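Sorting small items off a bed before washing the sheet: what order?

Posted in Laundry & Linens
2023-08-03
Asked by staltport_6

My bed is the only large flat surface in the room, so everything small ends up on it during the day: hair clips, scrunchies, snack packets, leaflets, and thin cloths that may or may not need washing. On wash day I pick up the corners of the sheet and carry the whole thing to the machine. Twice this summer something went in that should not have. In June it was a snack packet, which opened during the cycle and left crumbs in the door seal and oil marks on a cream cloth.

I would like a fixed order for clearing the bed. The constraints are as follows. The sheet is white with a printed flower pattern, so small pale items are hard to spot on it. I have one round plastic basket with slots in the sides, and it stays on the floor next to the bed. There is no room for a second basket. The machine is a Kermont top loader with a 6 kg drum. 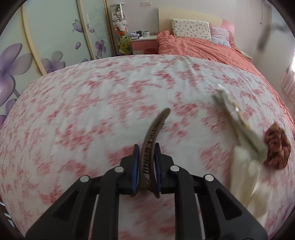 The hair items are the part I am least sure about. A plastic claw clip obviously does not get washed with linens, but I have been treating scrunchies as laundry and losing them inside the fitted sheet. The packets are the other problem. Some are still sealed when I find them, and I do not want to throw away food.

Is it better to sort by type, or to take things as they come and decide on each one?

Relu Barbu
Accepted reply

Sort by hardness first, then by whether the item contains anything. Type is too fine a division for a surface that size and you will end up with eight small piles on the same bed.

Pass one, hard items. Claw clips, pins, pens, coins. These do the most damage in a drum. A claw clip has a spring and a row of teeth, and the teeth catch on knit fabric. Put them directly in a drawer or a dish. Do not set them on the pillow "for now."

Pass two, anything with contents. Snack packets, tissue packs, lip balm. Check each packet at the crimped ends. If both seals are intact it goes back to the kitchen. If one end is open it goes in the trash unless you know when you opened it. Keep packets out of the basket entirely, including empty ones. With a slotted basket the crumbs fall through to the floor.

Pass three, paper. Leaflets and booklets lie flat and slide under cloth, so lift every cloth before you decide there is no paper left. One tissue in a dark load means an hour with a lint roller.

Pass four, cloth. Only now does the basket get used. Shake out each piece over the bed, then drop it in. Anything bunched up should be opened first, as a bundled cloth will hold a clip or a tissue without looking any thicker.
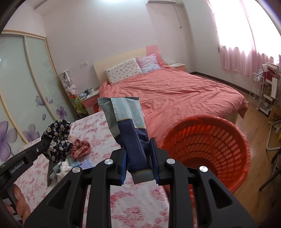 Bed with small items: snack packet, leaflet and cloths, with the basket on the floor.

When the bed is clear, run a flat hand over the sheet from the head to the foot, once on each side. On a printed sheet your hand will find things your eyes miss. Then strip it from the foot end and pull toward you so that anything left rolls to the middle. Carrying it by the corners is what hides things.

On scrunchies: fabric ones can be washed, but use a mesh bag. The elastic lasts longer at low temperature and they will not migrate into the corners of the fitted sheet. I use the small Tran bag with the covered zipper. Three scrunchies per bag is enough. Any more and they come out with soap in the folds.

For the oil marks, put dish soap on the dry cloth, leave it 2 hours, then wash as normal. Check it before it goes in the dryer. Heat sets oil.

joltthorpe_laundry

Just get a second basket. Collapsible ones fit behind a door.

staltport_6

I measured behind the door and it opens against the wardrobe, so no. Thank you for the four passes. I did them in that order this morning and found a hair pin inside a folded cloth on the last one. I had expected it on the first.

One follow-up: does the flat hand check work on a mattress pad too, or is the surface too uneven?

Relu Barbu

It works on a thin pad. On a quilted one the stitching lines feel the same as a pin, so take the pad off and shake it out over the bare floor. Re-check the door seal on the Kermont while you are there, assuming yours is the version with the rubber lip. Crumbs collect under the lip at the back, and a damp cloth wrapped around one finger will reach them.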